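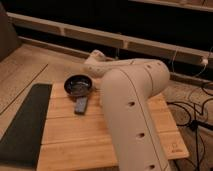 Áine Cronin learned to cook eggs in a kitchen where three adults could not stand up at the same time without somebody backing into the stove. She tells me this while wiping out a small black frying pan with a paper towel, and she is still laughing about it when the kettle comes to the boil.

"My uncle cooked everything in one little pan," she says. "Eggs, onions, leftover potatoes, the lot. If there were six of us, he made six breakfasts, one after another, and the last person ate at lunchtime. I thought that was how everybody did it!"

These days Cronin teaches a small-kitchen cooking class out of the back of Gourlay, the secondhand cookware shop she runs with her friend Clodagh Lenihan, and the little pan is where every new group begins. People arrive expecting a lesson on knives, or maybe a soup, and what they get is an egg, a knob of butter and a good long chat about heat. She has been doing it for five years and she says she has yet to get bored of it, which I believe, having now listened to her talk about butter for most of a morning.

"A small pan makes you pay attention," she says. "In a big one the butter runs off to the edges and browns while you're looking for the salt. In a small one it's all right there under your nose, and you can hear it. I tell people to listen. When it goes quiet, put the egg in."

She is just as particular about what goes under the pan. Cronin keeps a wooden board on the work surface, always in the same spot, and she likes one with plenty of room on it, so there is still space for a plate once the pan has come off the burner. Dark mats she likes too, the soft sort, though she keeps those off to the side for spoons and lids and things that have cooled down.

"Find the place where the hot thing goes before you turn on the burner," she says. "I used to spin around the kitchen with a pan in my hand like I was looking for a parking space. I burned a windowsill that way, and a very nice tablecloth of my mother's, and we won't go into that."

The handle has its own rule. On the stove it turns in, away from anyone walking by – on the board, she doesn't mind it pointing straight at her, where her hand expects to find it. Lenihan, who had come in from the shop with a box of lids under her arm, said she does it the other way around and always has. The two of them went back and forth over this for a while, quite happily, and I don't think it was the first time.

I asked what people get wrong about looking after a pan like that, and Cronin put the kettle back on before she answered. Mostly they scrub too hard, she said, or they run it under the cold tap the minute the food is out. She lets hers cool on the board, washes it by hand with a soft sponge, and dries it properly before it goes anywhere near a shelf.

The next class starts in January, and she is planning to add an evening on omelets, with a second one on pancakes if enough people ask. She already has a list of names taped up beside the register. Then she cracked two eggs into a cup, asked whether I'd had any breakfast, and reached for the butter.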